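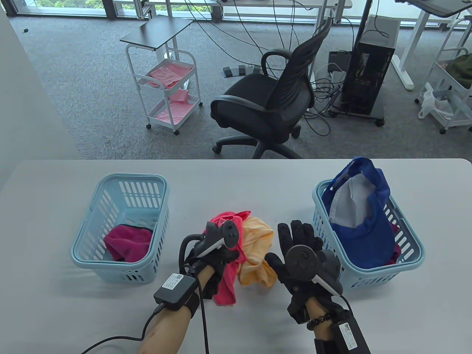 HIRKHOLM, 5 July 2022

The sorting of the effects began at nine. Krishnamoorthy Chettiar had written the procedure himself and taped it inside the cover of the log. Clothing to be divided between two baskets, left for Stullia, right for Maihi. Items of doubtful ownership to remain on the table until a ruling was made. The sisters had signed each page and gone home to opposite ends of the island.

He had handled 107 estates for the Zimalon office. Most were land and boats. Their mother had left a rented room, a savings book with 200 in it, and clothes.

He entered the cap first, blue, under Maihi, who had asked for it by letter in December. The pink cloth went to Stullia. By eleven he had reversed both entries and initialed the changes. The letter, read again, did not say that Maihi wanted the cap. It said that she remembered it.
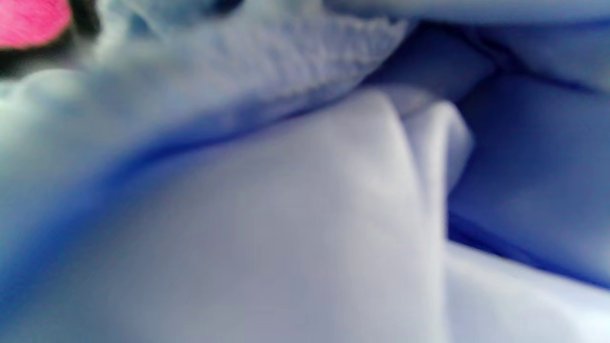
Ownership under the procedure went by evidence of use. Stullia's statement ran to 47 lines and described a garment her mother wore on the ferry, light blue, gathered at the hem or the cuff, she could not say which. Maihi's statement described the same garment and the same ferry. Chettiar bent over the pale fabric and followed the puckered band to where its small scallops ended and the smooth cloth began. He could not have said which it was either. He wrote "gathered edge, location not determined" and drew a line under it.

At four he took everything out of the baskets and put it back on the table. The log allowed for this under section six. He turned to a clean page, wrote the date of death at the top, and left the two columns blank.

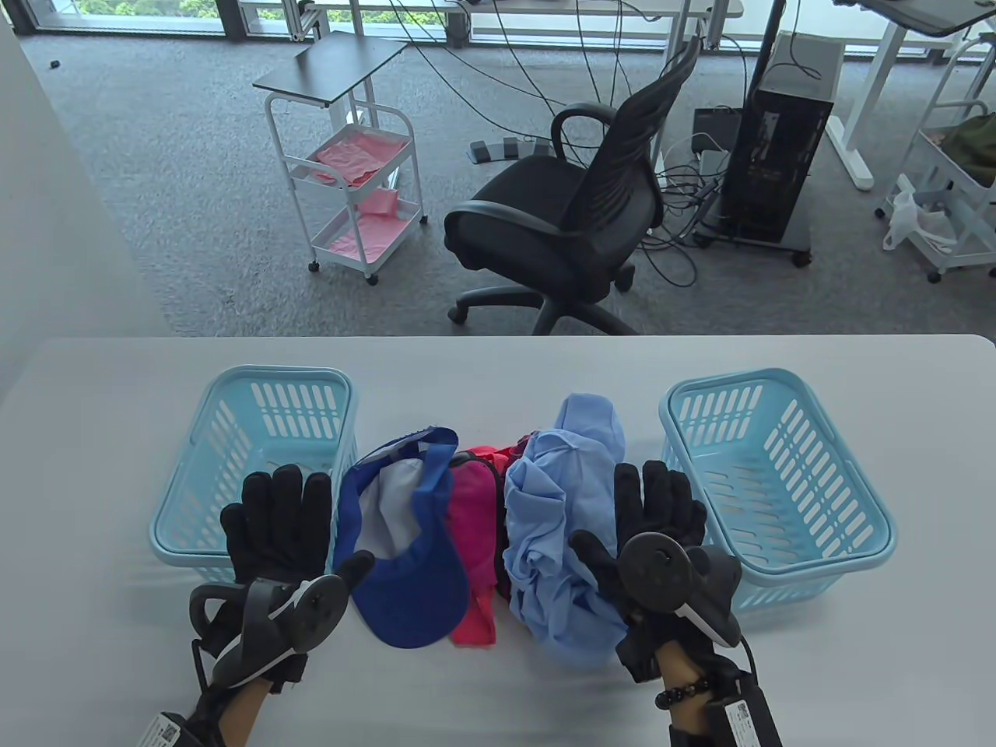

The cap, the pink garment and the blue shirt, between the two baskets.

He telephoned Stullia first. She asked whether her sister was coming on the morning boat. He said he had not called her yet, and she said she would wait on the line.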